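# Workbench

A **workbench** is a sturdy table at which manual work is done. Benches range from plain flat surfaces to complex designs that hold the work as well as support it. They are found in home garages, schools, repair shops, laboratories and factories.
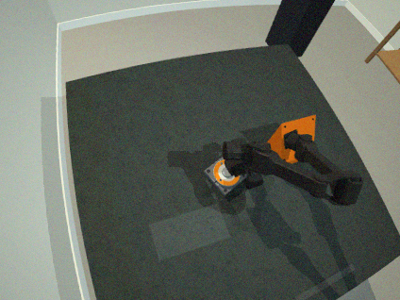

## History

Flat work surfaces set on legs or trestles have been used since ancient times. Roman woodworkers used low benches, often made from a split log, and sat on the work or held it in place with pegs. Taller benches, used standing up, became common in Europe in the late Middle Ages. The screw vise spread slowly after that, and by the 18th century printed manuals for joiners showed benches with a vise, a planing stop and rows of holes for holdfasts.

Factory work in the 19th century brought heavy metalworking benches with iron vises bolted to the front edge. Folding benches for home use were sold widely from the 1970s.

## Height and size

The right height depends on the job. Hand planing calls for a low bench, so that the worker can push with the body as well as the arms. Carving, soldering and watch repair are done higher up, closer to the eyes. General-purpose benches fall in between.

A common length for a home bench is 2000 mm. Depth is usually limited by how far a person can reach without leaning – 80 cm is a practical maximum for a bench that stands against a wall.

## Materials

Woodworking benches are traditionally made of beech or maple, both of which are hard, heavy and fairly cheap. Softwood benches are lighter and easier to build but dent more quickly. Metalworkers prefer steel tops, or wood covered with sheet steel. Electronics benches have a top or mat that carries static charge safely to ground.

Tops are left bare, oiled or painted. A glossy finish is generally avoided, as it reflects overhead lights and lets the work slide.

## Work holding

Most woodworking benches have 2 vises, one on the front and one at the end. The end vise is used together with bench dogs, which are pegs that fit into holes in the top. Holdfasts are hooked iron bars driven into the same holes with a mallet and released by a tap from behind.

## Care

Wooden tops wear unevenly and are flattened from time to time with a long plane. Glue is scraped off once it has set. Loose joints in the base cause the bench to rack during planing – bolted frames can be tightened, while glued ones need to be taken apart or braced.

## See also

- Sawhorse
- Shaving horse
- Vise
- Tool chest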